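Driston Obituary Index - progress report, Thursday, October 8, 2026

Of 1,505 death notices received, 1,086 are transcribed and checked against the Brunet parish registers.

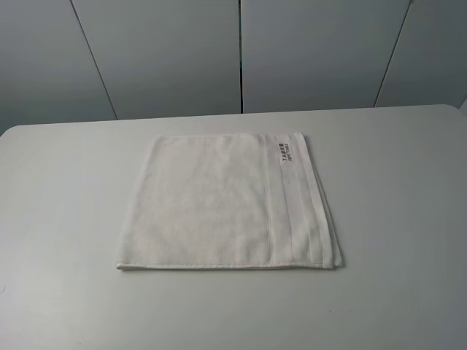

Odette Collet asked whether maiden names would be searchable. They will be, from November.

Burial places are missing from some 700 entries. 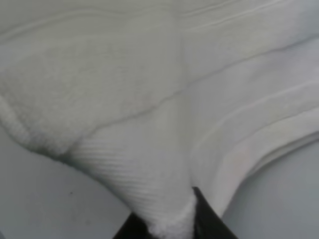
Ekov cemetery records should fill most of these - the ledgers are legible.
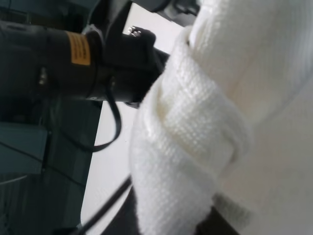
Spending is within the grant. Trollavine hosting is paid for 10 months.
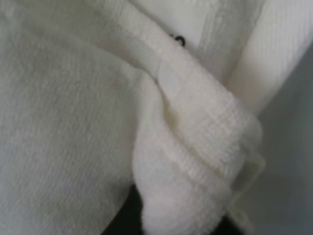

White terry cloth, close view.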